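I've been to plenty of high school football games, but until Monday I'd never seen where the helmets go in between. The Hastik plant in Mumthorpe opens its doors to the public every March, and I finally got a spot on the evening tour.

It's a bigger place than it looks from the road! They recondition helmets and shoulder pads for schools all over the county, and they had a batch of 70 from Pullgate on the line when we came through. Every helmet gets stripped down to the bare shell, washed, checked for cracks and then built back up with fresh padding (the smell in the washing room is something else, even with the fans going).
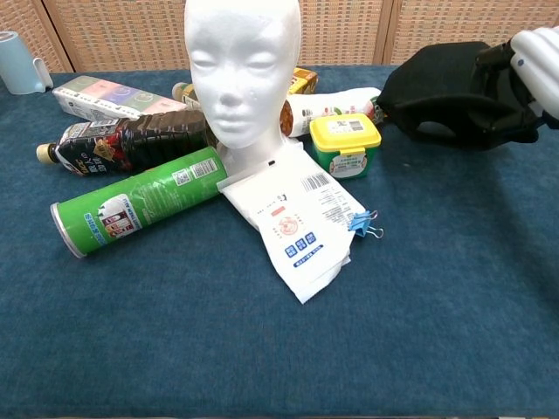 My favorite stop was the drop test. They strap a helmet onto a metal form, haul it up a rail and let it go, and you feel the thud in your shoes. Our guide let us pick the next one, so naturally we went for the most beat-up lineman's helmet on the rack – it passed. I got way too loud about that.

After that came the paint room, which we could only see through a window. Sultana High switched to a matte maroon two seasons ago and it's apparently a real headache, because every little scuff shows. Their helmets get 2 coats and then sit overnight before anybody's allowed to put a decal on.

There were 13 of us in the group, mostly parents with kids about to start middle school ball, and the questions at the end went long. How tight should the chin strap be? Can you put stickers on at home? (Ask the coach first, some glues are bad for the shell.)

Parking is free but the lot fills up early, so I ended up down by the feed store. Wear closed shoes – they turned away a guy in sandals. I've already asked to be put on the list for next March.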